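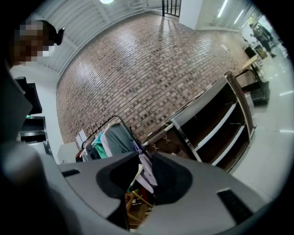 Lavender and purple, and a bit of red.

June 5, 2026

Weighed in at 184 this morning, same as last time. I wrote it down and moved on. Day 3 of logging everything again, and the logging is more tiring than the eating less.

Breakfast was two eggs and the dry rye toast. I was fine until eleven, then not fine. Mahsa had brought date cookies to work and left the tin open by the printer, so I went the long way to print things. Had one at two o'clock anyway. It went in the log as one cookie, 60 calories, which I suspect is low, but Nasrin says a guess written down is better than a blank.

Lunch: lentils, cucumber, half the yogurt. Forgot the lemon.

Walked 60 minutes after work, out to the Kordestani bakery and back by the canal. Did not go in. Left knee clicked on the steps but didn't hurt. I need to ask Ladan what stretches she was given in January, when hers was bad.

Dinner was the problem. I made the chicken the way the plan says, with no oil to speak of, and it was dry, and I stood at the counter afterward eating crackers out of the sleeve. Six, maybe seven. Put down seven. I wasn't hungry – I wanted something that tasted like something. Tomorrow I'm using the thighs and a spoon of oil and I'll take it off somewhere else.

Water was good today. Coffee was three cups, one too many, and I'm still wide awake.

Mahtab called about swimming. I said yes before I could think about it. Need to find out what the pool charges and whether my suit still fits.

Buy: lemons, yogurt, thighs, no crackers.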